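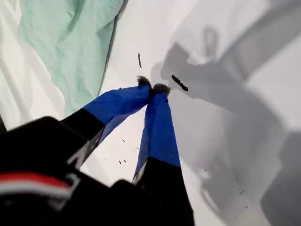

Lesezeit: 2 Minuten

Langes Sitzen am Abend lässt den Blutzucker steigen

Wer nach dem Abendessen mehrere Stunden sitzen bleibt, hat am nächsten Morgen häufiger erhöhte Blutzuckerwerte. Zu diesem Ergebnis kommt eine Arbeitsgruppe um die Stoffwechselforscherin Lucyna Kubiak, die ihre Auswertung im August 2020 vorgelegt hat.

An der Untersuchung nahmen 219 Erwachsene ohne bekannten Diabetes teil. Sie trugen tagsüber einen Bewegungsmesser und bestimmten ihren Nüchternwert selbst. Eine Gruppe sollte nach dem Essen spazieren gehen, die andere behielt ihre Gewohnheiten bei.

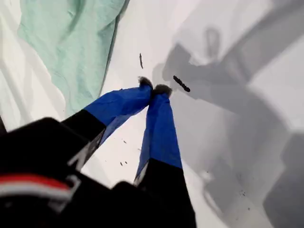 Greifer mit rot-weißem Streifen über einer hellen Arbeitsfläche

Die Unterschiede fielen bei Teilnehmern über 60 Jahren am deutlichsten aus. Bei den Jüngeren waren sie gering und zum Teil nicht messbar. 33 Personen brachen die Studie vorzeitig ab, ihre Daten wurden nicht berücksichtigt.

„Es geht nicht um Sport. Ein Gang um den Häuserblock reicht vielen schon“, sagt Kubiak. Der Internist Igor Dudek, der an der Arbeit nicht beteiligt war, hält die Ergebnisse für plausibel, warnt aber vor voreiligen Schlüssen. Was die Teilnehmer abends gegessen hatten, sei nur per Fragebogen erfasst worden.

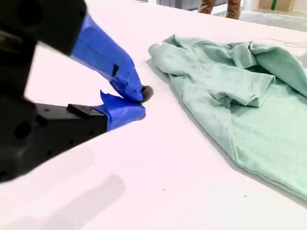 Greiffinger mit blauem Klebeband

Eine zweite Untersuchung mit 100 Teilnehmern soll im November beginnen. Darin werden auch die Mahlzeiten vorgegeben. Menschen, die bereits blutzuckersenkende Medikamente einnehmen, sollten Änderungen im Tagesablauf mit ihrem Arzt besprechen.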